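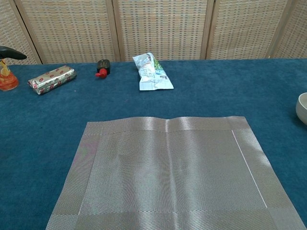 Last updated: 2024-12-19

Pumisby lays the table, again and again

The annual table-laying evening at the Pumisby community hall drew 163 people this December, a remarkable turnout for an event whose main activity is putting a placemat down straight.

The rules have not changed. Each entrant gets a table covered in thick, fuzzy cloth, one folded fabric placemat and a time limit of 100 seconds. The mat must end up flat and square to the table, with its border showing on all four sides. Creases lose points. Lint on the cloth loses points too, though the judges are known to be lenient on darker colors, where every speck looks like a personal failing.

Albane Tanguy, who took the title with a silvery woven mat, credits her win to patience and a warm towel. "You can't bully a fold," she said. "You press it, you wait, you press it again. If it's still there after that, you turn the mat around and hope they're looking at the other end."

They were not. The judges found a faint ridge running down the middle and docked her two points, which still left her clear of Hervé Barbier, last year's winner and a firm believer in rolling placemats for storage instead of folding them. Barbier's mat had no crease at all. It did, however, curl up at both ends like a slice of old toast, and he spent most of his time holding it down with his forearms.

"Flat is flat," he said afterward. "Mine was flat while I was touching it."

The second round, in which entrants fold their mats and put everything away, was won by a team from the Isia sewing circle. The round was stopped for a short while over whether smoothing the mat with a sleeve counts as using equipment. It does not, provided the arm is in the sleeve.

Ticket and cake sales brought in $3,648, all of it for new curtains in the hall. The present ones have hung there long enough that their original color is now a matter of opinion. Fabric samples in two shades of green are pinned up by the kitchen door, and visitors may write their preference on the sheet underneath. One person has already asked for stripes.

Next year's evening will add a class for round placemats, which cannot be laid crooked. Barbier has put his name down.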